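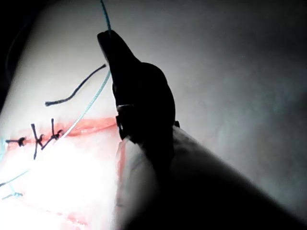

Ticket 1387
Opened by: Shahla Pakzad, Damard Bench Automation
Assigned to: Hooman Heydari, Obura Support Desk
Product: Brindance task library, fine thread module
Priority: Normal
Status: Open, awaiting site

Summary of request
The site has asked whether the suturing routine, currently run on practice pads, may be adapted for household mending and for closing canvas sacks on the packing bench. The site also reports intermittent loss of thread tension during the pull-through step.

Entry 1, S. Pakzad
In our last set of 17 attempts, the routine placed and tied the stitch without assistance in 11. In three of the remainder the thread slackened before the second throw and the knot had to be finished by hand. We would like to know whether this is a calibration matter or a limit of the module. Management has enquired when the unit could be offered for mending work.

Entry 2, H. Heydari
Please confirm the module version and the thread gauge. Please also advise whether the jaw pads have been replaced since January, and whether both thread colours on site are of the same coating.

Entry 3, S. Pakzad
Version is current. Jaw pads are original. The dark thread is uncoated and the blue-green thread is coated. All three slack events were with the coated thread.

Entry 4, H. Heydari
Worn jaw pads are the probable cause. A replacement set has been dispatched from Flarkach. Until it is fitted, please reduce pull speed to the lowest setting and trim tails before starting the next stitch, as loose ends can confuse the thread tracker.

With respect to mending, Support cannot recommend the module at this stage. A practice pad is fixed in place and keeps its shape. A shirt cuff or a sack mouth folds, shifts and must be held at two points, and the present routine has no step for re-gripping cloth. Sack closing may be reviewed first, provided a clamp is fitted to the bench.

Entry 5, S. Pakzad
Noted. Clamp drawings to follow. Please leave the ticket open until the pads arrive.

Last updated May 21, 2025

Contact Obura Support Desk | © Obura | Back to top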